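工单：遥控示教录制后，夹持状态比位姿晚，回放时方块被拖动
产品：Citum 示教与录制
提交人：Fotis Kontogiannis（Standale 实验室）
处理人：Saodah Hartono（Mansour 技术支持）
优先级：高
状态：已解决，等待文档更新
分类：遥控示教 / 录制 / 时间戳

问题描述

您好。我是 Standale 实验室的 Fotis Kontogiannis，负责桌面机械臂的示教工作。中文不是我的母语，如果有句子不清楚，请直接问我，我会换一种说法。

我们用 Citum 的遥控模式录制示教。操作员手持控制手柄，机械臂跟随手的动作，末端夹住一个方块，移动到木板上的目标位置，放下，然后抬起。录制文件里有三类数据：末端位姿、夹持状态、相机画面。之后我们先在机械臂上回放一遍，检查通过以后，这条示教才进入训练集。

十月升级 Citum 之后，回放出现下面的问题：机械臂到达目标位置，按照录制的动作停留，然后开始抬起，但是这个时候方块还没有被释放。方块跟着末端一起向上走一小段，再掉下来。如果操作员在放下方块之后马上向旁边移动，方块就会被横着拖走，并且会碰到旁边的方块。

录制的时候没有这个现象。操作员亲眼看到方块被正常放下，末端也正常离开。所以我认为机械臂执行没有问题，问题在录制文件里面。

我把其中一条示教的数据导出，画成曲线，比较“夹持状态变为释放”的时刻和“末端开始抬起”的时刻。按照操作的顺序，释放应该在前，抬起应该在后。在文件中，顺序是反的。和操作手柄自己的按键记录相比，夹持状态晚了 870 毫秒。

已经受影响的数据：升级以后我们一共录制了 186 条示教，全部使用遥控模式。这些数据还没有删除。我很希望可以修复它们，不必重新录制。操作员做这些动作很辛苦，也已经安排了别的任务。

环境信息

录制软件：Citum，十月的更新版本，升级前的版本没有这个问题。
末端控制器：Grillau，通过网线连接到录制主机。
示教方式：遥控模式（有问题）；手拖模式（还没有测试，见后面的记录）。
时钟同步：主机和机械臂控制柜已经开启同步，状态页面显示正常。
训练部分：和这个问题没有关系，我们在回放阶段就已经看到错误。

重现步骤

先在 Citum 中新建一个任务，示教方式选择“遥控”。相机和末端通道都保持默认设置。

开始录制。操作员把末端移动到方块上方，按下夹持键，等方块夹稳后抬起，移动到目标位置，下降，按下释放键，然后抬起。请让操作员用平常的速度操作，不要故意停留。如果释放之后停留很长时间，错误会被停留时间掩盖，回放看起来是正常的。

结束录制，把方块放回原来的起始位置，选择“在机械臂上回放”，速度设为原速。

期望的结果：方块在末端抬起之前被释放，留在目标位置。
实际的结果：末端带着方块开始抬起，然后才释放。

补充一点：夹取的时候也有同样的延迟，但是比较难发现。操作员在夹取时通常会多等一下，确认夹稳了才抬起，所以状态晚一点也没有关系。放下的时候，人会很放心，手很快就离开。我建议检查的时候主要看放下这一段。

我自己已经做过的检查

1. 更换网线，并且把 Grillau 控制器直接连接到主机，中间不经过交换机。没有变化。

2. 关闭相机通道，只录位姿和夹持状态。没有变化。我原来怀疑是画面数据太多，写入的时候排队，现在可以排除。

3. 重新启动主机和控制柜，重新做时钟同步。没有变化。

4. 换一位操作员。没有变化。这一点我觉得很重要，一开始同事们怀疑是某一个人的习惯，这样说对他不公平。

5. 在回放界面中手动编辑一条示教，把夹持状态整体提前。编辑之后回放正确。这说明位姿数据是好的，只有夹持状态通道的时间有偏差。

请问有没有一个设置是我没有注意到的？更新说明我读了两遍，没有找到和夹持状态有关的内容，也可能是我没有读懂。 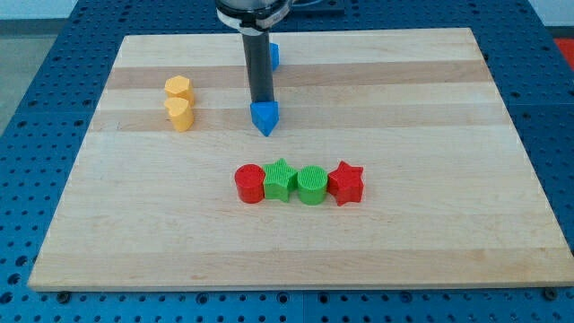

任务说明与木板布置

为了方便支持人员判断，我也写一下任务本身。

机械臂在一块浅色木板上方工作，木板放在蓝色的多孔台面上。方块都是 3D 打印的，有圆柱、星形、三角、六边形、心形等形状。操作员的目标是把一些方块排成一行，方块之间靠得很紧。前排从左到右是红色圆柱、绿色星形、绿色圆柱、红色星形。两个黄色方块，六边形和心形，在左边更靠后的位置。蓝色三角由末端拿着，悬在木板上方，尖角朝下朝前。

方块靠得紧，这就是延迟造成麻烦的地方。如果目标位置周围是空的，方块被拖动一点也许还可以接受。在一排挨着的方块旁边，一个方块被拖动，相邻的也会被推歪，尤其是星形，它的尖角会顶到旁边的圆柱，然后整排都会转动一个角度。

我们对位置的要求是：放下之后，方块中心和目标的偏差不超过 5 毫米。用现在的录制文件回放，碰到邻居的时候总是超过这个要求。

夹爪和方块的接触方式没有改变，末端的安装也没有改变。请不要让我更换硬件，除非有明确的证据。我这样写没有不礼貌的意思，只是我们的备件申请需要很长时间。

支持回复，Saodah Hartono，9:20

Fotis 您好，谢谢您写得这么详细。中文也不是我的母语，我们可以慢慢写清楚，不着急。

您的第五项检查很有帮助。位姿通道正确，夹持通道整体偏晚，那么我们可以先不看相机和网络。

我想请您做两件事。

第一，用手拖模式录一条同样的动作。就是说，让操作员直接用手握住机械臂末端，引导它走同样的路线，夹持和释放用末端旁边的按键触发。录完以后用同样的方法比较曲线。手拖模式和遥控模式使用不同的路径来记录夹持状态，如果手拖模式正常，范围就会小很多。

第二，请在录制设置的“高级”页面中，打开“末端通道”，把里面的内容完整地抄给我，包括您认为没有用的项目。不需要截图，文字就可以。

另外请先不要对那 186 条数据做任何批量编辑。如果偏差是固定的，我们有工具可以处理；如果每一条不一样，批量编辑会让事情更难。请先做一个只读的备份。

回复，Fotis Kontogiannis，11:05

备份已经完成，并设置为只读。

手拖模式的测试结果：正常。释放在前，抬起在后，回放时方块留在原位。我让两位操作员都做了，结果相同。

我需要说明手拖模式的一个不同点。用手推动机械臂的时候，人会站得很近，动作也慢一些。为了公平地比较，我请操作员在按下释放键之后尽快把末端向上推。即使这样，顺序仍然是正确的。

末端通道的设置如下，我按照页面的顺序抄写：

通道名称：gripper_state
启用：是
来源：auto
时间戳：on_confirm
滤波：stable
滤波窗口：default
丢包处理：hold_last
遥控模式覆盖：是
手拖模式覆盖：否

“遥控模式覆盖”后面有一个小的问号图标，我把鼠标放在上面，没有出现说明文字。

支持回复，Saodah Hartono，11:40

谢谢，这个很清楚。

我认为原因在“时间戳：on_confirm”和“滤波：stable”这两行的组合。我解释一下，也请您检查我的理解是否和您看到的一致。

操作员按下释放键时，Citum 发出一个命令。Grillau 控制器收到命令，让末端动作，然后返回一个状态确认。从前的版本中，录制文件写入的是命令发出的时刻。新版本的遥控模式增加了一个选项，可以写入确认返回的时刻，并且在写入之前先等待状态稳定，避免状态来回跳动。这个选项的本意是好的：对于动作比较慢的末端，确认时刻更接近方块真正离开的时刻。

问题是，等待状态稳定的那一段时间也被算进了时间戳。也就是说，软件等到状态稳定之后，写入的是“现在”，没有写入“状态第一次改变的时候”。手拖模式没有启用覆盖，所以仍然使用旧的方式，这和您的测试结果相符。

回放的时候，Citum 会在文件写的时刻发出命令。已经晚了的时间戳被当作命令时刻使用，机械臂于是晚释放。

请做下面的改动，然后录一条新的示教：

时间戳改为 on_command
滤波改为 off
其他不要动

如果结果正确，请再把滤波改回 stable，时间戳保持 on_command，再录一条。我想知道滤波单独存在的时候会不会有影响。

回复，Fotis Kontogiannis，13:30

我按照您的顺序做了。

第一次（on_command，滤波 off）：曲线正确，回放正确。

第二次（on_command，滤波 stable）：曲线正确，回放也正确。看来时间戳取自命令的时候，滤波没有影响。

我自己多做了一次，您没有要求，请原谅：on_confirm，滤波 off。这一次夹持状态也比按键晚，但是晚得很少，回放时肉眼看不出问题。这和您的解释符合，大部分延迟来自等待稳定的时间。

然后我把设置恢复到第一次的组合，连续回放 5 次，使用同一条示教，每次都由操作员把方块放回起始位置。每次都在 5 毫米以内，没有碰到邻居。

现在我有三个问题。

问题一：为什么更新以后，我们的旧任务也变成了新的设置？我没有改过这一页，其他同事说也没有改过。旧任务应该保持旧的设置，至少应该有一个提示。

问题二：我们应该长期使用哪一种时间戳？如果命令时刻是正确的选择，为什么要提供确认时刻？我在训练中需要的是一个诚实的时刻，和画面对得上。画面里方块离开末端的那一刻，和命令发出的那一刻，也不完全相同。

问题三：旧数据怎么修复？

支持回复，Saodah Hartono，14:50

第三次测试很有用，不需要请求原谅。

关于问题一：您说得对。旧任务如果没有明确保存过末端通道的设置，文件里就没有这一项，软件打开时会使用当前版本的默认值。默认值在更新中改变了，所以旧任务的行为也改变了。我已经把这一点报告给开发部门，要求更新时把旧的默认值写入旧任务。目前请您手动保存一次：打开每个任务的“末端通道”页面，确认设置，然后点击保存，哪怕您什么也没有改。只打开不保存是没有用的。

关于问题二：这要看数据的用途。

如果主要目的是在机械臂上回放，请用 on_command。回放时软件会重新发出命令，末端自己会再次产生它的机械延迟。命令时刻加上机械延迟，正好和录制时一样。如果写入确认时刻，机械延迟就会被计算两次。

如果目的是训练一个模型，让它从画面预测动作，一般也建议用 on_command，原因相同：模型输出的是命令。需要确认时刻的，主要是分析末端状态的用户，例如判断有没有夹空。对他们来说，可以把确认时刻录成另外一个通道，和命令通道并存。这个功能已经有了，名称是 gripper_feedback，默认关闭。您可以打开它，它不会影响回放。

关于问题三：Citum 安装目录中有一个重新对齐的工具。每条遥控录制中都保存了操作手柄的原始按键事件，它们的时间没有受到影响。工具读取按键事件，找到对应的夹持状态变化，然后把状态变化的时间改为按键命令的时间。它不使用固定的偏移量，所以即使每一条的延迟有小的不同，也可以处理。

请按下面的步骤操作：

把备份复制一份到工作目录，只在副本上运行。
先使用“只检查”方式运行。它不会修改文件，只生成一个报告。
打开报告，查看状态为 unmatched 的条目。这些条目中，按键事件和状态变化不能一一对应，工具不会修改它们。
如果报告没有其他错误，再使用“写入”方式运行。
运行之后，请抽取几条在机械臂上回放。开始时请把速度降低，手放在急停按钮旁边。

有一个注意事项。如果操作员连续很快地按两次键，例如按了释放又马上按夹持，滤波可能已经把中间的状态去掉了。这时按键比状态变化多，就会出现 unmatched。请不要强行配对。

回复，Fotis Kontogiannis，16:15

“只检查”已经运行，报告的一部分如下。我去掉了文件路径。

读取示教：完成
按键事件：找到
状态通道：gripper_state，来源 on_confirm
配对：完成
unmatched：5
时钟跳变：无
文件损坏：无

unmatched 的是 5 条。我逐条看了画面。其中有几条，操作员第一次没有夹好，马上松开再夹，正好是您说的情况。还有一条，操作员在任务结束以后误按了按键，末端已经在空中，没有拿任何东西。对这一条，我想也许可以剪掉结尾，但是我没有把握，所以先不动它。

我有一个担心。工具把释放的时间提前，可是相机画面的时间不变。这样，画面中的方块和状态会不会对不上？

支持回复，Saodah Hartono，16:35

不会。相机画面和位姿本来就是对齐的，错误的只有夹持状态。提前以后，三个通道都回到真实的时间关系。您会看到状态先变为释放，稍后画面中方块才离开末端，这一点差别就是末端的机械延迟，是正常的。

误按的那一条可以剪掉结尾。请用 Citum 自己的剪切功能，不要用外部程序，否则索引不会更新。剪掉以后重新运行“只检查”，它应该可以配对。

重新夹取的那几条，我的建议是不放入训练集，或者重新录制。您也可以考虑保留一些“没有夹好再试一次”的示教，它们对模型有用，但是要有正确的状态才行。

回复，Fotis Kontogiannis，次日 10:10

“写入”已经完成，用时比我想的短。

我抽取了不同操作员录的示教，先用低速回放，再用原速回放。结果如下：

放下单独一个方块，周围是空的：正常。
放下方块到一排的末端：正常，没有推动邻居。
放下星形，尖角朝向相邻的圆柱：正常。
放下之后马上向旁边移动：正常。这是原来最容易出错的动作。
放下三角：第一次看起来方块有一点转动，我停下来检查。

关于三角，我多写几句。转动和时间戳没有关系。我查看原来的录制画面，操作员录制时方块也转动了同样的角度，也就是说回放忠实地重复了人的动作。操作员从手柄上感觉不到方块底面是不是已经接触木板，有时候在高一点的地方就释放了，方块落下时会转一下。在手拖模式中，手可以感觉到接触，这种情况少得多。

这不是软件的错误，但是我想问，有没有办法在遥控模式中给操作员一个接触的提示？例如手柄震动，或者屏幕上改变颜色。

误按的那一条，剪切之后已经可以配对。

支持回复，Saodah Hartono，次日 11:00

很高兴看到这个结果。

接触提示：有一个方法，请在遥控设置中查看“力反馈提示”。它使用机械臂自己估计的外力，超过门限时手柄会震动。它的灵敏度有限，对很轻的方块，门限设得太低会产生误报，设得太高又没有感觉。请从默认值开始，让操作员在空的木板上练习一会儿，再慢慢调整。调整之后请在任务说明里记录门限值，不同的门限录出来的动作习惯会不同。

如果机械臂在移动过程中手柄也震动，说明负载参数不正确。请检查末端重量的设置。

关于工单：我准备把它改为已解决。我会保留内部的问题记录，包括两个部分：时间戳不应该包含滤波等待的时间；更新不应该改变旧任务的默认值。修复发布之前，请一直使用 on_command。

回复，Fotis Kontogiannis，次日 14:25

同意改为已解决。力反馈提示我们已经打开，操作员说有帮助，不过一位操作员觉得震动太强，下午我们会调低。如果有新的问题，我会另外开一个工单，不放在这里。

我整理了一份给本实验室使用的说明，贴在这里，请您看看有没有写错。别的用户如果遇到同样的现象，也许也用得上。

遥控示教录制前的检查（Standale 实验室内部）

每次更新 Citum 之后，打开每一个任务的“末端通道”页面。时间戳应该是 on_command。确认之后点击保存，没有修改也要保存。

正式录制之前，先录一条试验示教。动作要求：夹取，移动，放下，立刻抬起。操作员不要停留，停留会掩盖问题。

在机械臂上用原速回放这一条。看方块是不是在末端抬起之前离开。如果方块跟着末端向上走，请停止，不要继续录制。

导出曲线，比较按键事件和 gripper_state。两条曲线的变化时刻应该重合。

如果任务中方块排得很紧，试验示教也要在紧的一排旁边做，不要在空的地方做。

操作员第一次没有夹好时，请先完全松开，看到方块稳定以后再夹。不要快速连续按键。

任务结束后，先停止录制，再放下手柄。

每天录制结束后，至少回放一条当天的示教，再把数据复制到共享目录。

支持回复，Saodah Hartono，次日 15:10

写得很好，我只有两处修改建议。

“两条曲线的变化时刻应该重合”这一句，请加上条件“在 on_command 设置下”。使用 gripper_feedback 通道的用户会看到小的差别，他们可能会以为出了错误。

“方块跟着末端向上走”这一句，请补充一下：夹爪表面如果有脏东西，方块也可能粘住一下再掉落，现象很像。区别的方法是看曲线。曲线中释放在前，抬起在后，而方块仍然被带起来，那就要清洁末端；曲线中顺序是反的，那就是时间戳的问题。

经过您的同意，我会把这份说明链接到 Mansour 的知识库，去掉实验室名称。

回复，Fotis Kontogiannis，次日 15:30

同意。两处都已经改好。实验室名称可以保留，没有关系。

工单更新

状态：处理中 → 已解决
原因分类：软件默认值改变；时间戳包含滤波等待时间
临时解决方法：时间戳设为 on_command，并在每个任务中保存一次
旧数据处理：使用重新对齐工具，先“只检查”，后“写入”
关联工单：更新时旧任务的默认值（内部）；“遥控模式覆盖”问号图标没有说明文字（内部）
待办：知识库文章，Saodah Hartono

附加评论，Fotis Kontogiannis，16:40

还有一件小事。知识库文章如果有“适用范围”一栏，请写明手拖模式不受影响。我们有另一个小组只用手拖模式，他们听说这件事之后，已经把录制停下来了，其实没有必要。

附加评论，Saodah Hartono，16:55

已经加上。谢谢提醒。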